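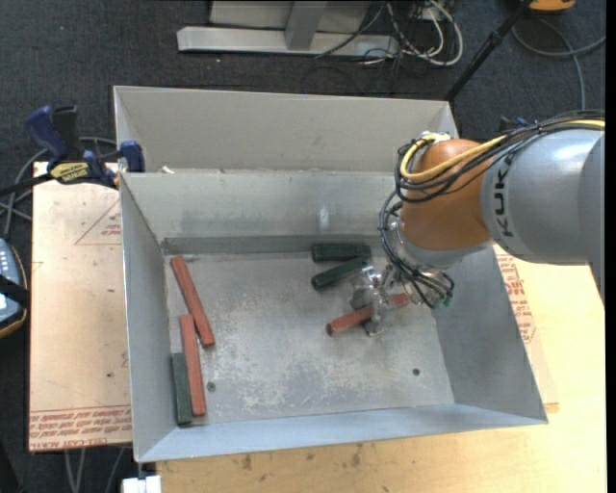 Tultbridge Bus Stop Names

Posted Saturday, July 27, 2024 by the list keeper

I typed up every stop name on the Tultbridge routes, all 834 of them (my wrists are fine, thanks!). It's one plain CSV: name, street, route number. 143 stops have an old name too, and I put those in their own column.

Spelling follows the signs, so you'll see both "Wundeck Rd" and "Wundeck Road". I left those alone. Route 201 is missing its January changes, but I'm working on it!

Use it however you like.

12 comments | 31 shares

We use cookies. Accept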